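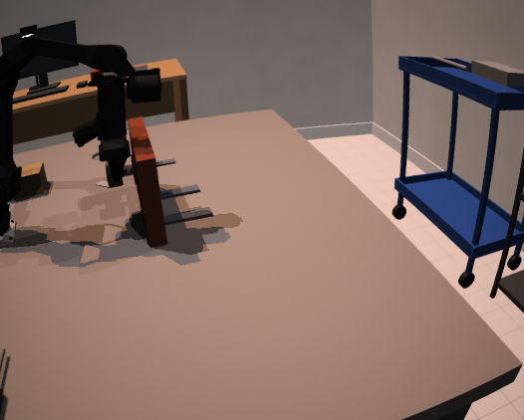
The long table at Birnmont

I moved into the gatehouse at Birnmont in January, when the paint was still tacky and the big house up the hill had 688 slates missing (I had the list, I'd typed it). My job was the ledger. Every doorknob, every colour of wallpaper, every spoon got a number, and I was up to 1,235 before I found the door.

It was behind the pantry shelving, papered over, and it had no business being there! The old Runthorpe survey showed solid stone on that side, 340 millimetres of it. I tapped it anyway, because you would, wouldn't you? And somebody tapped back.

I went and made tea. I'm not brave. I drank the whole pot at the kitchen bench, told myself it was pipes, remembered the place hadn't had water since the fire, and went back with a butter knife.

The paper came away in one long curl. Five taps this time, very polite, down near the floor where a child would knock.

"We're closed for restoration," I said, which is what I say to everyone.

"I know," said the door. "I've been waiting for you to get to me."

So I opened the ledger on my knee, licked my pencil and wrote 1,236. Then I asked how it would like to be described.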